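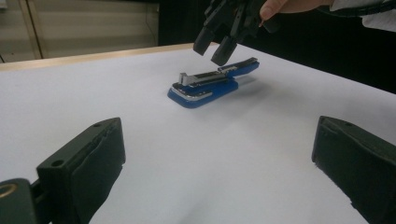

Wiroj Thongsuk asked me last week why anyone would build two grippers by hand when you can just buy an arm, and I promised I'd answer him in front of people. So Wiroj, this one's for you – the arm is the expensive part! I can hold a gripper myself and learn most of what I need before I ever pay for shoulders and elbows.

(Pause. Let them settle. Water.)

## Where this started

- Back in April I had a half-finished project called Graltell, a drawer full of hinges, and one big idea about sorting my desk automatically.
- Version one pinched so hard it shot an eraser across the shop. Tell the eraser story, keep it short.
- Shop is Jostley, for anyone who hasn't been. Shared benches, one good printer, one printer we don't talk about.

## Why a stapler

People expect blocks. Blocks are easy, blocks are lovely, I spent weeks on blocks and learned very little. A stapler has a hinge in it, so it can change shape on you while you're holding it. It's smooth on the bottom and metal on top, and if you grab it at one end the other end wants to swing around. I need one hand to steady and one hand to do the fiddly bit, same as you do when you're clearing a jam.

- Say the number: 71 tries logged, nearly 70 of them with the old finger pads.
- Old pads were too stiff. Pass one around if I remembered to bring it.
- Ask who here has fixed a stapler with a butter knife.

## Working with both hands

This is the part I like best. You hold one gripper in each hand, and right away your own habits show up. I'm right-handed, so my right goes in close and my left sort of waits around being polite. I had to practice going in left first, and it felt like brushing my teeth with the wrong hand. The cables need slack too – I ran them too short on the first build and every reach tugged at my wrist.

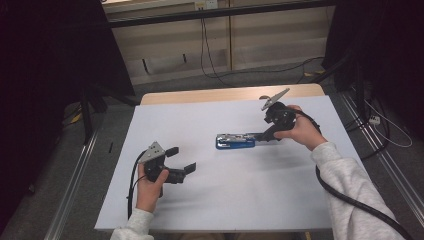

## What I'd change

- Lighter handles. After 3 long sessions my thumbs were done.
- Softer springs. I tried the Ridero ones and then the Aebischer ones, and I still go back and forth (don't get stuck on this, someone will want to argue springs, send them to the break).
- Label the left and right cables. Yes, I mixed them up. Twice.

Questions until they kick us out. Files are on the shop drive, in the folder with my name on it.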